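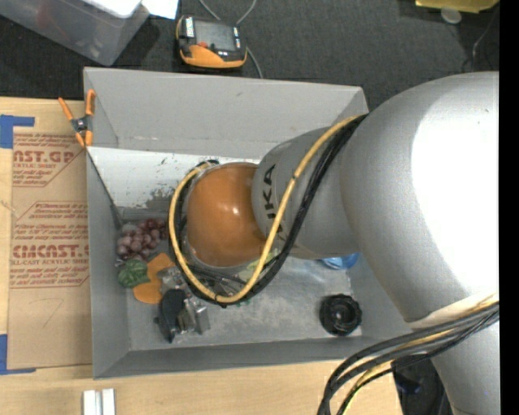
Plovon Community Board > Home and Garden > Rainwater tank, how big?

rullis27
Joined May 2018
Hello all. We have bought a house near Provby and the only water is from the roof. The present tank holds 2324 litres and I am afraid it is too small for two adults and a vegetable garden. What size do you have? Please excuse my English, I am still learning the plumbing words.

Lamptey
Much too small. Go for the biggest one you can pay for. You will never regret it in a dry October.

Aba Issahaku
I do not fully agree with Lamptey. A big tank on a small roof will stay half empty. First measure the roof, then look at the rainfall in your driest months. Our roof is small and a second tank gave us almost nothing.

Lamptey
But one good storm can fill it, and then you have it for months. With a small tank all this water goes down the driveway.

rullis27
Thank you both. I was quoted 455 dollars only for the delivery, is this normal? The colour is also a question, my wife wants grey.

Aba Issahaku
It depends on your road. Ask if they can bring it together with a neighbour's order. And clean the gutters before you connect anything, ours were full of gum leaves.

Lamptey
On gutters we agree. I still say buy big.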